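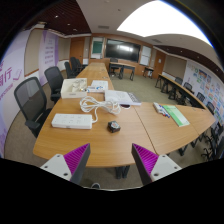 Clondach Football Club
Minutes of the Supporters' Meeting with the Board
May 23, 2024

Chair: Ghada Srour
Minutes taken by the club secretary. Apologies were received from the groundskeeper and the under-15s coach.

1. Minutes of the last meeting

Approved with one correction. The previous minutes said the board "will" publish the season ticket figures. The board asked for this to read "hopes to." Several members objected, as the word "will" is what they remember hearing. The correction was passed on a show of hands. The figures have still not been published.

2. End of season report

The head coach's written report was read out. It describes the season as "one of real progress." The chair asked what the progress was measured against, given that the team finished one place lower than last year and went out of the cup in the first round again. The board's reply was that the performances in the second half of the season were better than the results. A member said he had been to all of those games and would like to know which performances were meant. The away draw at Rirko was mentioned. It was pointed out that Rirko had a player sent off before halftime and we still needed a penalty.

The report was noted. It was not adopted.

3. The late equalizer against Ivport

There was a long discussion about the final home game. The board feels the crowd's reaction at the end shows that supporters are behind the team. The chair said she had enjoyed the equalizer as much as anyone, but a goal in stoppage time against a side with nothing to play for should not be used to sell season tickets. She asked that the clip be taken off the front page of the website until the defending for the two Ivport goals has been talked about with the same energy. The board will consider this.

The secretary was asked to record that the manager's trip down the touchline has brought a letter from the league. No fine yet. The manager says he was going to speak to the fourth official. Members who were sitting on that side recalled it differently.

4. Proposed partnership with Obeidat

The board presented an offer from Obeidat to sponsor the home shirt for next season. The slides gave no amount. When asked, the board said the terms were confidential until signing. The chair asked how the meeting was supposed to support something it could not see. The board said it was looking for support in principle.

Questions raised:
Does the deal include the away shirt? Not decided.
Does the club keep its colors? Yes, "in broad terms." The chair asked for this in writing.
Who pays for the new kit if the sponsor pulls out before the first game, as the last one did? No answer given.

A vote on support in principle was proposed and lost, 7 in favor and 13 against. The board said the vote was advisory. The chair said she was aware of that.

5. Preseason

Friendly matches are planned for July. The board is in talks with two bigger clubs and expects one of them to bring a crowd of 500. It was noted that the same was said last summer, when the opponents sent a youth side and the gate was 50. Members asked that the posters name the opponents only after they have confirmed, and that they say which team is coming.

Ticket prices for the friendlies will stay as they were. Agreed.

6. Any other business

The scoreboard clock is still running fast. The board has been told it is the wiring. It was previously told it was the controller.

A member asked whether the club intends to sign a left back. The board said recruitment was ongoing. The member said that was also the answer in the winter.

The away bus will leave from the main gate next season and not from the station.

Actions
Board: publish season ticket figures (carried over).
Board: written statement on club colors before any signing.
Chair: reply to the league's letter once the manager has provided his account.
Secretary: get a second quote for the scoreboard.

The next meeting will be held after the first friendly. The board will confirm the date.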